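Home Explore Notifications Messages Lists Profile

Search posts
Try searching for people, topics or keywords

Hnat Lysenko

Thread on the Kestent desktop arm kit, which I have had since May. I paid for it. Broletti sold it to me and has no idea I am writing this. Long, mute as needed.

The kit is a small six-joint arm with a two-finger gripper, a base plate, a supply, a control board and a licence for the Pirnano software. You assemble the upper joints yourself. The base and shoulder come as one piece.

Assembly took me an afternoon. The printed guide covers the mechanical side well and the wiring badly. The joint connectors are keyed, so you cannot reverse them, but two of them are the same size and it is quite possible to swap those over. The arm will then refuse to home and give you a general fault code.

The fault code list is in a separate download. It is not linked from the guide. Search for the code itself on the support pages and it comes up.

Base fixing: bolt the column to the plate, then fix the plate to something heavy. The rubber feet in the bag are of no use above half speed. The arm walks. I measured the drift over a run of 70 cycles and it was enough to miss a small part completely by the end.

Reach is a little less than the sheet suggests. The quoted figure is with the gripper pointing straight out, and you will hardly ever work that way. With the gripper pointing down, plan your layout well inside it.

Repeatability is good for the price. I ran the same pick from the same spot, cold and then after an hour of work, and the cold runs were the worse ones. Give it ten minutes of slow moves before you calibrate anything.

Calibration itself is a touch-off routine: drive the fingertip to four marks on the work surface, confirm each one, save. Pirnano guides you through it clearly. What it does not do is warn you if the marks have moved since last time.

So the work surface has to stay put. A dark mat with a dull finish is best, taped down hard at all the corners. Mine was taped along one side for the first week and the results from that week went in the bin.

Gripper next. The fingers close in parallel and the force setting has 8 steps. Steps one and two do nothing useful. Three to five cover most light plastic parts. Above that it will mark soft foam.

Small blocks are easy. Anything with two flat sides that fits between the fingers is picked nearly every time, provided the approach is straight down.

Flat round things are hard. A lid lying on the table gives the fingers very little to hold, and if it is wider than the opening you have to take it by the rim. The rim pick needs a tilted wrist, and the tilted wrist is where the software is weakest.

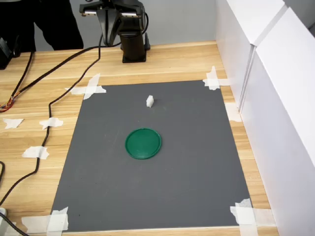

The tilt is entered as three angles in a box, with no preview. You type, you run it slowly, you stop it, you type again. Nair sells an add-on that gives you a drag handle for the wrist. I have tried the trial version and it does the job, but it ought to be in the base package.

Cables. The arm lead is long enough for a normal bench and no longer. Leave a proper loop at the joint end or it pulls at full extension. I tape the rest to the table well outside the work area and check it before each session — a loose run will find its way under the arm sooner or later.

The strain relief at the control board is poor. It is a plastic clip that opens if you look at it. Replace it with a cable tie.

Noise: a thin whine when holding position, louder with the elbow out. Fine in a workshop, tiresome in a shared office.

Support: I sent two queries. The first, on the homing fault, was answered the next morning by someone who clearly knew the board. The second, on the wrist angles, took 17 days and the reply was a link to the page I had quoted in my question.

Spares are listed one by one, which I like. Fingers, belts, joint modules and boards can all be ordered separately. I have bought one set of fingers so far and they fitted without any filing.

Who should buy it: anyone teaching basic pick and place, or testing a layout before spending real money on a bigger machine. If your parts are mainly flat or round, cost in the Nair add-on from the start, or a suction head if you can get one to fit the flange.

Next job is a longer run with mixed parts and the speed set to 70 per cent. I will add the miss counts to this thread, split by part shape. Settings file on request, but it is for the current firmware only.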